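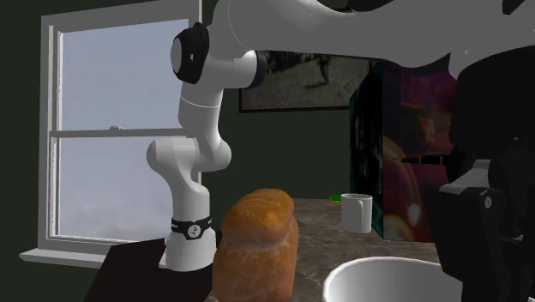 Fig. 4. White arm with round black joint housing.

Section 4: Setting up your Perby friendship profile

Welcome, and do take your time over this part. Perby works best when your profile sounds like you on an ordinary evening, so make a cup of tea before you begin.

1. Open Perby and choose New Profile. Type the name you like people to call you, which can be a nickname.

2. Pick your home area. If you live between two places, such as Jundby and Hovland, choose the one where you would happily meet somebody for a walk.

3. Choose up to 16 interests. Quiet ones count just as much as loud ones – jigsaws, old radio plays and pottering about are all on the list.
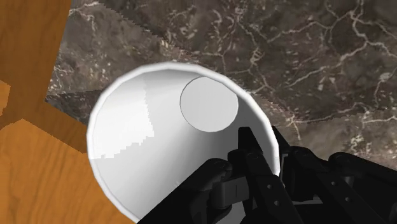 4. Write your hello message. You have 96 words, and a small, particular detail (the book you keep rereading, say) gives a shy person something easy to answer.

5. Set your pace. Gentle shows you four new people a week, and Lively shows you more. You can switch whenever you like under Settings.

6. Press Save, then Preview, and read it all through once as a stranger would.

Note: Members who joined through Taltmont before August will find their old interests already filled in. Please check them, as tastes do change!

Caution: Leave your street address, workplace and phone number out of your hello message. Everyone in your area can read it.

To take a rest from meeting people, choose Pause. Your existing chats stay open.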